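Gremura publishes house rules for robots that handle other people's appliances 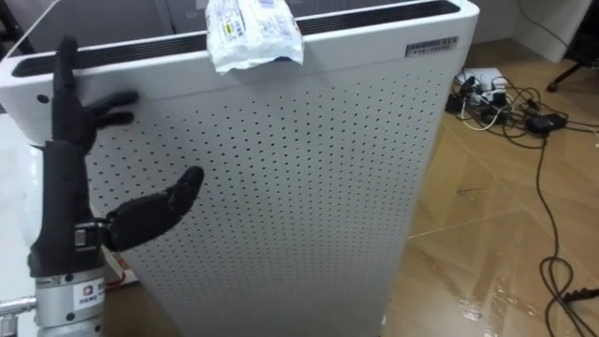

Nollano, Aug 29, 2018 – Gremura today released the first public edition of its Good Practice Guide for Robotic Hands in Homes and Offices, a 40-page document on how a machine with fingers ought to behave around things it did not pay for.

The guide covers the ordinary business of indoor work: touching panels, lifting packaging, moving around cables and leaving a room in the state it was found. Existing safety standards have plenty to say about robots and people. They are quieter on the subject of robots and the air purifier.

Drafting began in February, after Gremura and its testing partner Marras compared their in-house rules and found they agreed on very little, including what counts as a touch. The published version settles on a definition that takes up most of a page. Readers in a hurry may skip to the table.

Main points of the guide:

Contact with a perforated panel, grille or vent should be made with the fingertips only, and the force limit set before the hand moves.

Bags, wrappers and film lying on or near an air inlet or outlet are to be logged and cleared before the appliance is switched on. The operator clears them unless the task is about clearing them.

Power strips and loose cables within reach of the robot's base are recorded in the site check. "It was there yesterday" is not an entry.

Every hand carries a label at the wrist that can be matched to its service record. Fasteners at finger and thumb joints are inspected after every 100 hours of use.

A stop control stays within 2 meters of the operator at all times – and the operator stays in the room, coffee or no coffee.

The rules were tried out in 260 sessions at the Marras site in Gokdale. Testers reported that the cable rule was the least popular and the most often needed. It has been kept, in slightly larger type.

The guide is voluntary. Companies that adopt it may say so in their product literature, provided they have filled in the checklist at the back and kept a copy. Gremura will accept comments on the text until the end of the year and plans a second edition, which will deal with drawers.

Copies are free on request from the Gremura office in Nollano. A printed edition is available for workshops where the screen is always on the other side of the room.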